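The Long Way Around a Shared Lunch

When the Zament print works moved to its new building, the plans left out a canteen. There was a coffee machine, a sink and a row of tables by the loading door. Staff ate at their desks or drove to the gas station in Plaltska.

Kobe Groen worked in the bindery then and missed hot food. In September he put a sheet of paper by the time clock and asked who would cook for the others one day a month if they could eat free the rest of the time. He needed 20 names to fill the working days. He got 62.

The rules have hardly changed. Each day has two cooks, who split the shopping. Lunch is at noon and the tables are cleared by one. Everyone pays 3 dollars a week into a tin for oil, salt, rice and dish soap. Cooks pay for the rest themselves, and the company pays for nothing.

Most of the food is plain. Bean soup comes up often, and so do meatballs, potato salad and baked pasta. People bring serving dishes and trays from home and write their names on tape underneath. Unclaimed ones go on the shelf over the sink, and by now the shelf is full.

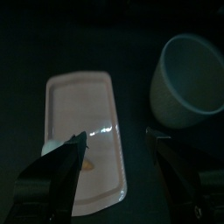
Lotte Smits said the cooking was never the hard part for her. She had worked in the same building as the press crew for years and knew them only by their jackets, and the first time she carried a pot of soup down the stairs she was afraid that none of them would come to the table.

They came, though late, after a paper jam. She now cooks with one of the press operators on the second Tuesday of the month.

Some people have dropped out. A few did not like cooking for a crowd, and the night shift found the noon meal no use to them. Night workers tried a supper of their own, which lasted 2 months.

Coppens, the packaging firm across the road, has asked for a copy of the rules. Groen sent over the same sheet he first hung by the time clock, with the price of the rice corrected in pencil.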